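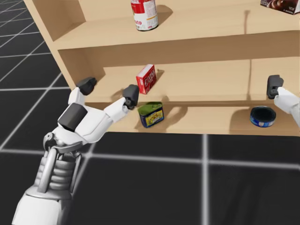 Prothero 电源监测日志集

说明文档

欢迎来看这份说明。Prothero 是一套从不间断电源和机柜配电单元上收集下来的运行日志，连同一个小小的读取工具，一起放在这个目录里。最初整理它，是因为我自己在 Zorkdale 机房值夜班的那几年，总想找一份像样的历史数据来试告警规则，找来找去都不合用，要么只有几天，要么时间戳对不上，要么干脆把电池自检的记录全删了。后来索性自己动手，一边值班一边攒，攒到现在这个样子，觉得可以拿出来给同行们用了。

如果您手上正好管着几台电源设备，想知道告警阈值该怎么设，或者在写监控软件、需要一批真实一点的输入来跑测试，那这份东西大概能帮上忙。读起来可能有点啰嗦，请多包涵，我把自己踩过的坑都尽量写进来了。

目录里有什么

data 目录下是日志本身，按站点分成两个子目录，一个叫 zorkdale，一个叫 ploltberg。每个文件对应一台设备的一个月，纯文本，逗号分隔，UTF-8 编码，不带 BOM。tools 目录下是读取脚本 fisstead，用来合并文件、换算时区、挑出某一类事件。notes 目录下是我零零碎碎写的维护笔记，格式不太统一，但换电池、改线路、升级固件这些事都记在里面，遇到看不懂的曲线时去翻一翻，多半能找到缘由。

字段说明

ts：记录时间，一律为 UTC。设备本地时钟会漂，入库时已按采集服务器的时间校正过，原始值保留在 ts_raw 里。

dev：设备代号。代号是重新编过的，和真实资产编号没有对应关系，请不要费心去猜。

vin、vout：输入电压和输出电压，单位伏特，保留一位小数。

load：负载百分比，取整数。设备重启后的头几条记录里这个值常常是零，那是设备还没来得及算出来，别当成真的空载。

batt：电池剩余电量百分比。老一点的固件在浮充状态下会一直报满，新固件会有细微的上下浮动，两种都是正常的。

temp：机内温度，摄氏度。没有装环境传感器的设备，这一列留空。留空和零是两回事，读取的时候请务必区分开来，我自己就因为这个白忙过一个周末。

event：事件代码，没有事件时为空。完整的代码表在 notes 目录下的 events.txt 里，市电中断、转旁路、自检开始、自检结束、通信丢失这几种最常见。

采集方式

正常情况下每 300 秒轮询一次。一旦设备报出告警，轮询会自动加密，直到告警解除之后再过 600 秒才恢复原来的节奏。所以您会看到有些时段的记录特别密，有些时段稀稀拉拉，做平均值之前请先按固定间隔重采样，不然停电那几分钟的权重会大得吓人。

事件记录走的是另一条路，由设备主动推送，和轮询记录合并之后再写入文件。两条路偶尔会把同一件事各记一遍，时间差在 2 秒以内的，合并时已经去重；超过这个差值的就都留着，宁可多一条，也不敢替您扔掉一条。

安装与运行

fisstead 是一个单文件脚本，不需要编译，也没有第三方依赖，有 Python 3 就能跑。把它复制到您喜欢的地方，给上执行权限，然后：

fisstead merge data/zorkdale -o merged.csv

这条命令会把整个站点的文件合成一份。想只看某类事件，可以这样：

fisstead events merged.csv --code MAINS_FAIL

换算成本地时间用 --tz 参数，后面跟时区名。Windows 用户请注意，旧版命令行窗口对中文路径支持得不太好，建议先把数据放到全英文的路径下面。苹果系统上我试过，没有遇到什么麻烦。

合并整个站点时内存占用会上去一些，大约 500 MB，普通的办公电脑应付得来。如果机器实在紧张，可以加上 --stream 参数，慢一点，但是稳当。

从旧版升级

如果您之前用过早先那一版，请先把旧的 merged.csv 删掉，重新合并一次。旧版把通信丢失期间的电压写成了零，这一版改成了留空，两种文件混在一起用，会凭空冒出许多根本没发生过的停电。配置文件不用动，老的写法都还认得，只有 --local 这个参数取消了，请改用 --tz。

已知问题

ploltberg 站点在三月份有一段空白，那时候采集服务器正在搬家，设备自己的缓存又不够大，补不回来了。我没有用插值去填，文件里就是断开的，画图时请留意别让软件自作主张连成一条直线。

zorkdale 有一台老设备的温度读数长期偏高，比旁边几台明显高出一截。后来查到是传感器贴得离变压器太近，挪开之后就正常了。挪动之前的数据保持原样，没有修正，具体是哪一台写在维护笔记里。

另外，自检期间 batt 会短暂下降，随后回升，有些告警规则会把这一段误认成放电。写规则的时候，最好先看看前后有没有自检开始的事件代码。

适合做什么，不太适合做什么

拿来测试告警逻辑、练习时间序列清洗、做监控面板的演示数据，都很合适。拿来估算电池寿命就要谨慎了，设备数量有限，型号也杂，机房的空调条件又比一般办公室好得多，得出来的结论未必能搬到别处去。至于比较不同厂家产品的优劣，我恳请您不要这样用，型号信息已经去掉了，硬要去比，对谁都不公平。

隐私与脱敏

日志里没有个人信息。设备的网络地址、机柜位置、管理员账号都在入库之前去掉了，维护笔记里提到的人名也换成了岗位名称。万一您发现有漏网的，请一定告诉我，我会尽快处理。

使用许可

数据和脚本都可以自由使用、修改和转发，商用也没有关系，只请您保留这份说明，并在合适的地方提一句数据来自 Prothero。改动过的版本再发布时，麻烦换一个名字，免得后来的人分不清两份文件哪份是哪份。

反馈

有问题请在项目页面上留言。附上您用的命令、完整的报错信息，再加上操作系统版本，这样我查起来会快很多。平时白天要上班，回复多半在晚上，有时候隔几天才看到，但每一条都会认真读。想贡献别的站点的数据也非常欢迎，请先对照上面的字段说明整理一遍，时间务必换成 UTC，空值务必留空。

本说明最后修订：2019/6/23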